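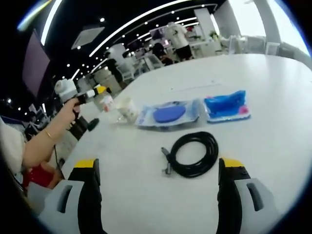 Henao Marine Supply | Customer Orders and Fulfillment Department

FOR RELEASE IN DECEMBER

Henao Marine Supply Changes How Partial Orders of Rope, Webbing and Rigging Hardware Are Shipped

Henao Marine Supply, a mail-order supplier of cordage and small rigging hardware, announced today that it will no longer hold a customer's full order when one or more items are out of stock. Under the new policy, all items on hand will leave the warehouse as a first shipment, and the remaining items will follow at no added shipping charge to the customer.

The policy takes effect with orders placed on or after the first business day of December. It applies to all retail orders shipped within the continental United States, including orders that contain line cut to length.

Until now, the company's standard practice was to hold an order until it was complete, unless the customer called and asked for a split. Customers who asked for a split paid a second shipping fee. Both the hold and the second fee have been removed.

"Sailors and riggers often order for a job that has a start date," said Rosaura Usuga, director of customer orders at Henao Marine Supply. "A customer may need 60 feet of halyard line this week and a spare shackle at some point before spring. Our old rule treated those two needs as the same, and customers told us so in writing, many times."

How the Policy Works

When an order is received, the warehouse will check each line against stock. If everything is available, the order will ship complete, as before. If any item is unavailable, the customer will receive an email listing the items in the first shipment, the items still to come, and the expected ship date for each. Customers who prefer to receive everything in one box may reply to that email before 2 p.m. Eastern time on the day it is sent, and the order will be held.

An order may be divided into no more than two shipments under the standard policy. Where three or more delivery dates would be required, the customer service desk will contact the customer to agree on a schedule.

Payment cards will be charged only for the items in each shipment at the time that shipment leaves. Taxes will be calculated on the same basis. Orders paid by check will continue to be deposited on receipt, and any item that is later canceled will be refunded by check to the address on the order.

Cut Line and Spliced Goods

Rope sold by the foot will be cut in one continuous length or not at all. If the length ordered is not available on a single spool, the line will be treated as out of stock and placed in the second shipment. The warehouse will not substitute two shorter pieces without the customer's written approval. Customers who need several lengths matched for color should say so in the order notes, and those lengths will be cut from one spool and shipped together.

Spliced and stitched goods, including the Alero line of sewn lanyards and sail ties, are made to order in the company's loft. These items have their own lead time, shown on each product page, and will ship separately from stock items unless the customer asks otherwise. Custom work remains nonreturnable once the line has been cut.

"A cut length can't go back on the spool," said Orlando Espinoza, loft manager. "We would much sooner call and confirm a measurement than send out a lanyard that is short. Customers should expect to hear from us if the note on the order and the quantity do not agree."

Changes to the Warehouse

To support the new policy, the company has moved its small hardware, whipping twine and sewing palms to shelving beside the packing stations. More than 2000 stock numbers were relabeled during the move. The Dralla and Stuka ranges of blocks and cleats, which had been stored in a separate building, are now kept under the same roof as the rope spools.

Segundo Cárdenas, warehouse supervisor, oversaw the work. Packers have been trained to include a printed slip in each first shipment stating which items are still owed. The slip will carry the original order number, and the second shipment will use the same number.

Existing Orders

Orders already on hold when the policy begins will be reviewed in the order in which they were received. Items in stock will be released without any action by the customer. Customers who paid a second shipping fee on an order that is still open will have that fee returned to the original form of payment.

Wholesale and boatyard accounts are not affected by this announcement. Those accounts will continue to ship under the terms of their individual agreements. Questions from account holders should be directed to Vivek Khurana in wholesale accounts.

Orders to Alaska, Hawaii, Puerto Rico and addresses outside the United States will continue to be held until complete. The company expects to review shipping terms for those destinations next year.

About Henao Marine Supply

Henao Marine Supply sells rope, webbing, thread, hardware and hand tools for sailing, rigging and general deck work. The company operates a warehouse and a splicing loft at a single location and sells by mail, by telephone and through its website.

Media Contact

Ah-rin Jang
Communications Office
Henao Marine Supply

Customers with questions about an order should contact the customer service desk and have the order number ready.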